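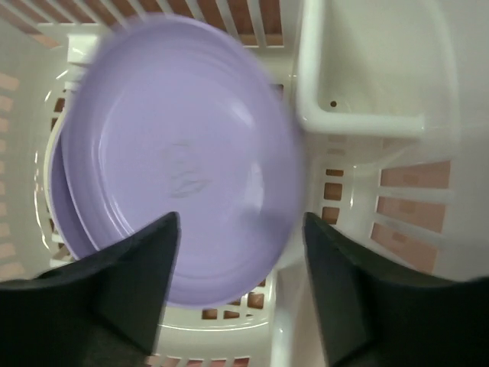

Smadi Wrist Camera Kit for Two-Finger Grippers

Made by Pollurance. Sold as a complete kit or as the camera and bracket only.

The Smadi kit puts a small camera at the wrist, looking past the fingertips to whatever the gripper is reaching for. It is meant for kitchen and household handling work, such as picking plates out of a dish basket, where an overhead camera loses sight of the rim as soon as the arm moves in.

Both fingertips stay in view during the approach. The focus is set for the dishes, so the fingers show up soft and dark at the lower corners. Glossy plates and glossy plastic will give bright reflections under most room lights. Exposure can be locked in the software, and we suggest doing this before recording.

What comes in the kit
Camera with fixed lens
Wrist bracket and 3 spare screws
Pair of black fingers
Cable, 307 cm
Printed setup card

Details
Weight with bracket: 157 g
Setup time: 20 minutes with the arm powered off
Software: Jateo Viewer, included

Fitting notes
Run the cable along the outside of the forearm and leave slack at the last joint. Check that the bracket clears the arm through a full turn of the wrist. Recalibrate after changing fingers.

Not included
Arm, gripper body, basket and dishes. The bracket does not fit grippers with three fingers.

Orders placed by 25th January ship with the current bracket. A longer version is planned for July and will be sold separately.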